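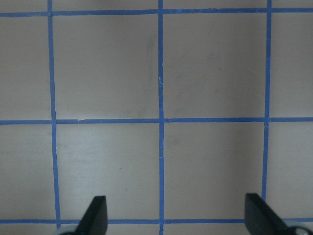 Vilgot Nordin puts the kettle on before he will talk about cameras, and he takes his time over it. He has looked after the harbour and the old rope sheds at Curkthorpe for 11 years, and in all that time, he tells me, the question he has been asked most often is whether the thing on the pole can see in the dark.

"It can now," he says, handing me a mug. "The one before it could see the dark very well indeed. That was all it saw."

The thing on the pole is a Nirkar, a thermal camera on a turning head, bolted to the roof of the ice house where it has a clear view down the channel. It went up last November, in weather that Vilgot describes with a good deal of relish and some words I shall leave out. There are 4 of them on the site altogether, the other three being smaller and fixed, and they replaced a mixed bag of ordinary cameras and floodlights that the neighbours across the water had never much liked.

The man who talked him into it is Essam Amrani, who plans camera systems for Planovmont and who joined us halfway through the first pot of tea, rather windswept, having walked round the quay to look at a bracket. He is a gentle, careful talker, and he is quick to say what heat cameras are bad at.

"You won't read the name on a boat with one," he told me. "You won't get a face. People see a film and they think it will do everything. What you get is the fact that somebody is there, on a night when you can't see your own hand, and then you swing the ordinary lens round and put a light on it if you need to."

Fog was the real trouble at Curkthorpe, and Essam is frank that thick fog still is. He spent a good part of his first visit asking the boat owners what their worst nights were like, and he wrote it all down in a notebook he still carries. Light mist and smoke are one thing, he says, but when the air is heavy with water the picture goes soft and the range drops, and he would sooner a customer heard that from him at the start.

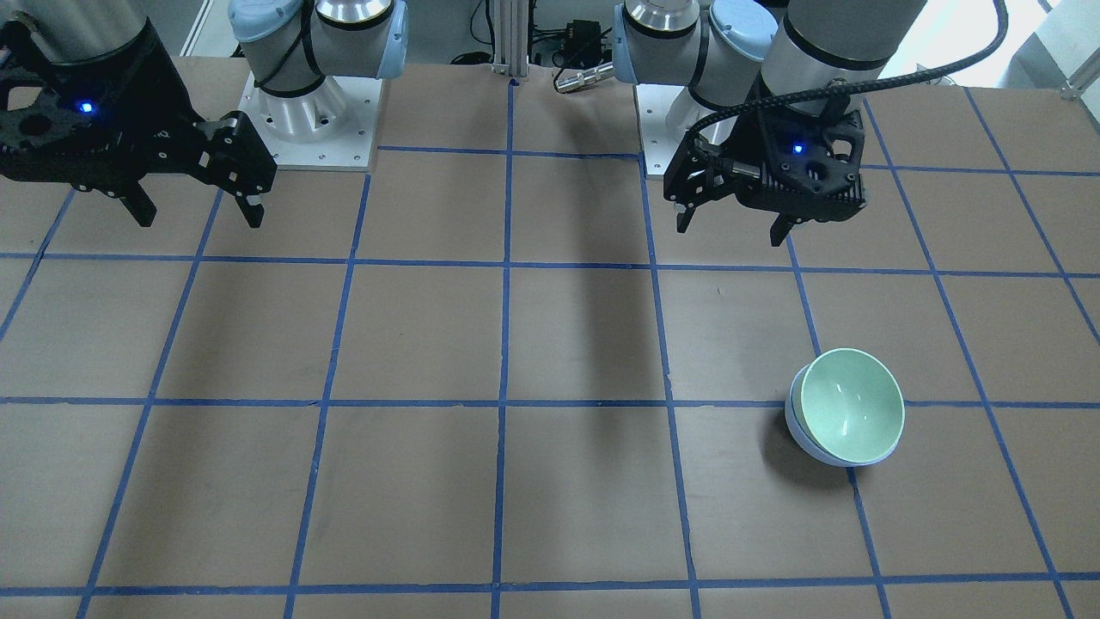 A small bowl on the taped-out table.

I asked what had taken the longest, expecting to hear about cables. It was the presets, the list of places the camera looks at in turn. The first list had far too many stops on it, and the poor machine was forever on its way somewhere else. They cut it to 8, with a long pause on the fuel berth and another on the slipway, and Vilgot has hardly touched it since.

"I did move one," he admits. "It kept stopping on the Hodžić yard's chimney. Lovely warm chimney. I had a very good record of that chimney."

False alarms have been the other long job. The first month brought 1,491 alerts, nearly all of them gulls, and Vilgot's telephone buzzed so much that his wife put it in the bread bin. Essam came back twice to change the size limits and to mask off the roofs where the birds like to sit. On a quiet night now there may be none at all, though a seal will still set it off, and Vilgot says he doesn't mind getting up for a seal.

Neither of them would be drawn on the price, beyond Essam saying that the pole cost more than people expect and that a cheap pole is a false saving, as any sway at the top shows up badly when you zoom in. He would also like people to think about cleaning. Salt dries on the window in front of the lens, and someone has to go up with fresh water and a soft cloth.

"That's me," says Vilgot. "Up the ladder, every fortnight. I quite enjoy it. You can see right out past the bar from up there."

They are talking about one more camera for the far end of the breakwater, where there is no mains power and the waves come over in a northerly. Essam wants to see it through another winter first. Vilgot would have it up tomorrow, and they were still going over it, quite happily, when I went to find my coat.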